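Horkley Curriculum Text Set, release 2

Contents

The set holds 3,000 short passages taken from school mathematics syllabuses, teacher guides and exam board reports. Each passage is one to six sentences long and carries a topic label, a stage label and a difficulty rating. It was put together for people who study how course requirements are worded and how the wording changes between revisions of the same syllabus.

Files

passages.csv: one row per passage, UTF-8, comma separated, header in the first row
topics.csv: the 31 topic labels with a short definition of each
raters.csv: rating per passage per rater
CHANGES.txt: differences from release 1

Columns in passages.csv

id: integer, stable between releases
text: the passage, line breaks removed
topic: one label from topics.csv
stage: lower, middle or upper
rating: mean of the two raters, 1 to 5
source_type: syllabus, guide or report

Ids of withdrawn passages are not reused. An empty rating means the raters differed by more than two points and the passage was not settled.

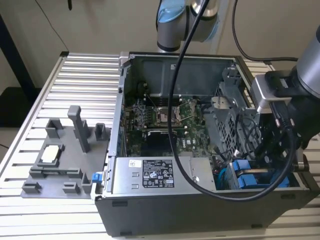
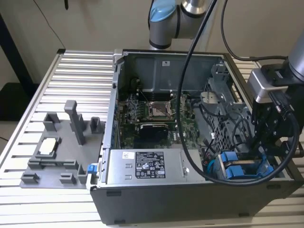
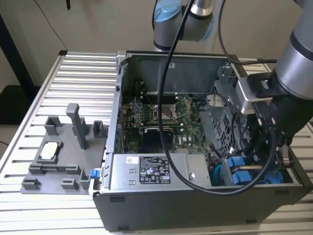
Desktop tower on its side, side panel removed.

Labeling

Lanying Dong and Zixuan Cai rated all passages separately. Topic labels were set by Jiahui Yuan and checked by Jianhua Duan on a random draw of 50 passages per source type. Labels that failed the check were sent back and set again. Raters saw the text only, with no source type or stage.

Known problems

Statistics and probability share one label in the lower stage and have separate labels above it. Do not compare counts across stages without merging them first.
Nearly 50 passages from guides repeat syllabus wording word for word. They are kept, so remove duplicates before training a classifier.
Tables and diagrams were dropped. Passages that refer to "the table below" no longer have one.
Fractions are written inline with a slash. Mixed numbers have a space, so "1 1/2" is one value.
Ratings reflect how hard the wording is to read. They say nothing about how hard the mathematics is for a student.

Splits

No fixed split is supplied. Passages from the same document often sit next to each other in id order, so split by blocks of ids if you need a held-out set.

Loading

Read id as integer and everything else as string, then convert rating. Some spreadsheet programs turn fractions at the start of a passage into dates.

Use and contact

Free for teaching and research. Credit the Horkley Curriculum Text Set and give the release number. Send corrections to Hongjun Dai with the passage id and the column affected. Corrections received before September go into the next release.

Last edited 5 Jun 2019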